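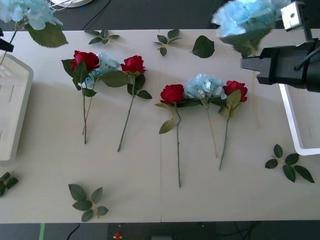

I nearly didn't go. It was chucking it down on Friday, I'd only just got my shoes dry from the morning school run, and the open day at Dusness was a good 18 miles of back roads away. But I'd put my name down weeks ago and I'm nosy, so off I went with a flask and a cheese roll, and I'm so glad I did!

For anyone who hasn't heard me bang on about it before, Dusness is the workshop on the old Rondwood estate, where the seed merchant used to be. They mostly do automation for growers and packers (trays, labels, that sort of thing) and once a year, in November, they open the doors and let the rest of us wander about. There was a queue for the car park. There was also a queue for the tea, and I joined that one first.

The big hall was all packing machinery and very loud, so I didn't last long in there. What I'd come for was at the back, in the quieter room: the flower table. I did two years of Saturdays in a florist's when I was younger and I still can't walk past a bucket of stems without wanting to strip the leaves off them, so the idea of a pair of robot arms having a go was always going to get me through the door.

They use artificial flowers, red roses and pale blue hydrangeas, with loose sprigs of greenery to go with them. I was a bit snobby about that for the first minute. Then the woman running the table explained that real ones bruise and droop and by mid-afternoon you're practising on compost, and I remembered the state of our shop bench on the day before Mother's Day and shut up. The idea is that the arms pick up the stems one at a time and lay them down in little groups on a white tabletop, heads together, stems pointing down towards you. Rose, hydrangea, rose. It's the sort of bunch I must have made hundreds of, and I'd have told you there was nothing to it.

Well! Watch a gripper try to take hold of a hydrangea and you'll change your mind. The head is big and fluffy and the stem is a skinny little thing, so where do you grab? I'd never once thought about where I grab. I spent ages afterwards looking at my own hand going round the handle of my mug.

The part I liked best was the leaves. The stems don't all want to lie the same way, and a rose with a good collar of leaves on it will sit slightly skewed whatever you do. I used to sort that out with a tweak of the thumb. I asked whether the arms could do a thumb tweak and was told "not today", which I thought was a very fair answer.

The two arms are called Desmet and Cluro, by the way. I assumed these were serious technical names until I saw them written on a bit of card in felt tip. Desmet was my favourite. I have no good reason for this.

I got talking to a man next to me who was worried about florists' jobs, and I've been chewing it over since. I can see it for the supermarket bunches, the ones that come down a line by the lorryload. The woman at the table said they'd done 79 practice goes that week and she wanted 700 before she'd feel happy showing it to a customer, so I don't think anyone needs to hang up their secateurs just yet. And I can't see it doing a funeral order, where half the job is standing there with the family and working out what they'd like when they don't know themselves. But I do remember the cold water and the split fingers in February, and if something else had offered to do the plain bunches at six in the morning I'd have handed over my apron.

A few practical bits if you fancy going next year. Go before lunch, as the back room gets packed and it isn't big. Wear something warm, the hall doors are open all day. The tea is free but the cake is not, and the lemon one had gone by the time I got there (I had the flapjack, it was fine). Children seemed to love the flower table, and there's a rope at just the right height for them to lean on.

I drove home in the dark with the heater on full, stopped at the garage for milk, and came out with milk and a bunch of yellow chrysanths. I've redone them twice now and they're still leaning to the left.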